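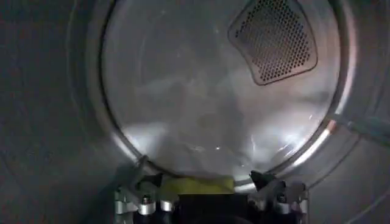 # Lindance dryer, stainless steel drum

The Lindance is a front-loading clothes dryer for shared laundries, guest houses and small workshops. It is supplied by Prultville and set up to order at our Sillolov depot. The page covers the drum, the door opening and the routine care of both. For ducting and electrical connection, see the installation sheet packed with the machine.

## Drum

The drum is stainless steel with a brushed finish on the back wall and on the curved sides. Light marks from zips and buttons blend into the grain and do not need polishing out. The steel is uncoated, so there is no paint layer to chip or wear through.

A perforated metal plate is mounted on the back wall. The holes are small, round and set in staggered rows, and the plate has a smooth, slightly raised border. Keep the holes clear. Drying times lengthen noticeably when lint or fabric softener residue builds up on the plate, and this is the most common reason for a service call.

## Door opening and front panel

The opening is round and finished with a polished metal ring. The front panel is matt charcoal grey with a slight texture. Fingerprints wipe off with a damp cloth. Do not use cream cleaner on the panel, as it leaves pale smears in the texture that are hard to remove.

The ring can be cleaned with ordinary stainless steel spray. Apply the spray to the cloth – never directly to the ring – and wipe along the curve.

## Routine care

- Empty the lint filter after each load.
- Wipe the drum with a damp cloth once a week in shared use, or once a month in a private household.
- Brush the perforated plate with a soft, dry brush. Wire brushes and scouring pads will scratch the steel.
- Check pockets before loading. Ballpoint ink can be taken off the drum with surgical spirit when the machine is switched off and cold. Air the drum fully before the next load.
- Leave the door open for a short while after the last load of the day.

## Ordering and spares

| Item | Supplied |
|---|---|
| Lint filter | 2 |
| Soft drum brush | 2 |
| Replacement plate screws | 16 |

The door seal is ordered separately as part 47. Please quote the serial number with every order for seals, as the Olmedo model uses a different profile and the two are not interchangeable.

Dryers ordered before December carry the earlier lint filter. It fits the same slot but has a shorter handle. Both versions remain in stock.

Questions about spares go to Matěj Bartoš at the Sillolov depot.

Page last checked: 10th May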